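Lumenta: progress report to Drodik, August 12, 2024

The shift-swap app now has 906 active users, up 229 since our last report. Most of the gain came from Vikismont, whose managers finally stopped taping the paper schedule over our poster.

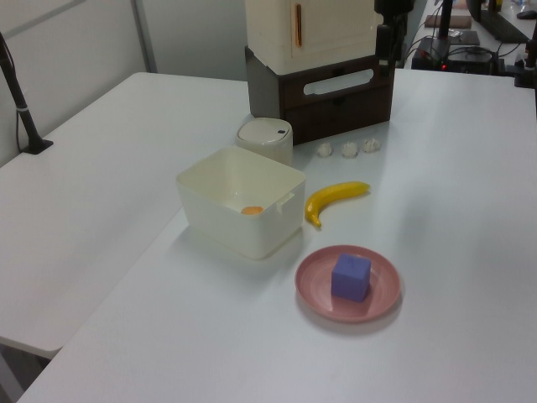

Purple cube on the pink plate, bin alongside.

Spending is on plan, apart from text messages — people swap more shifts than we budgeted for.
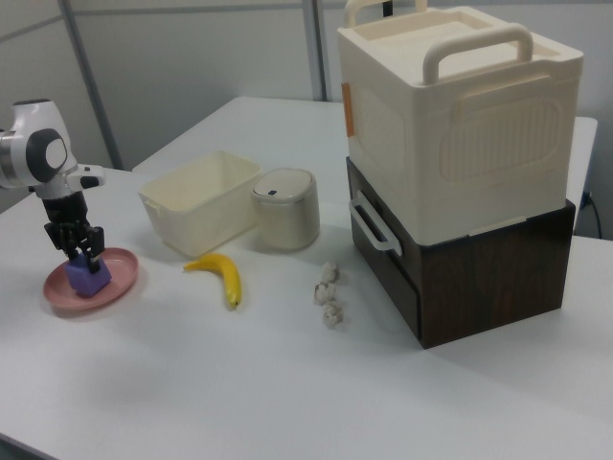

Next quarter

Payroll export goes live at 11 Stutatmont stores. It was due in July, as you may recall.

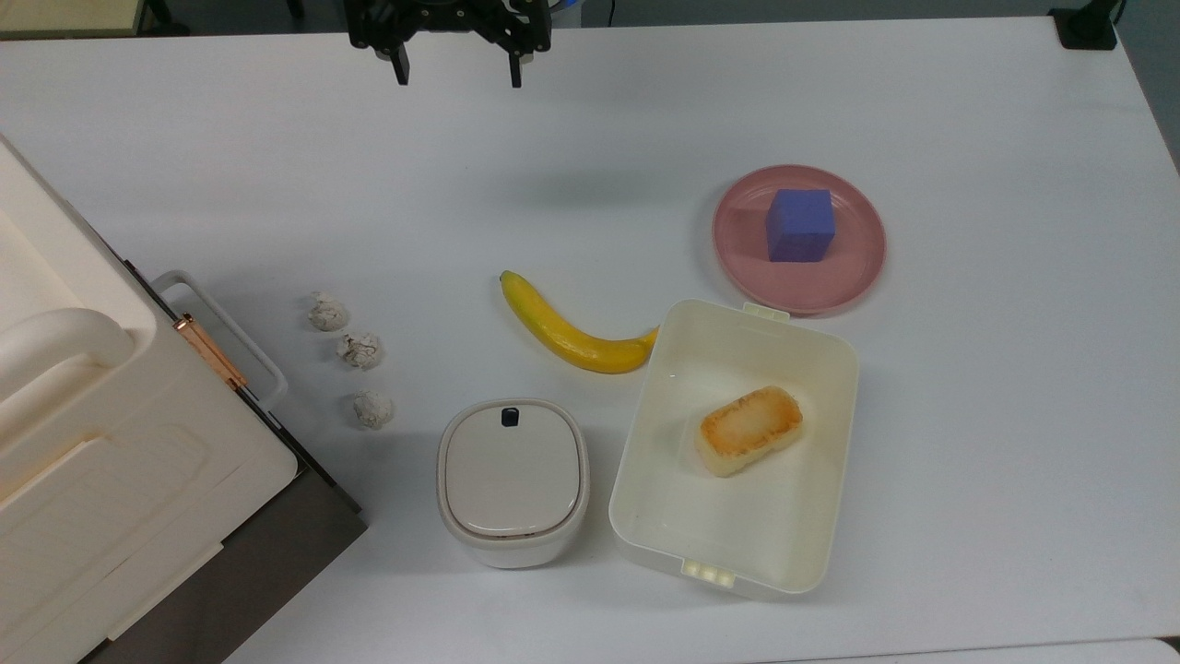
Stutatmont replied that it would believe the export when the overtime came out right, and asked for a second test run first. We have agreed.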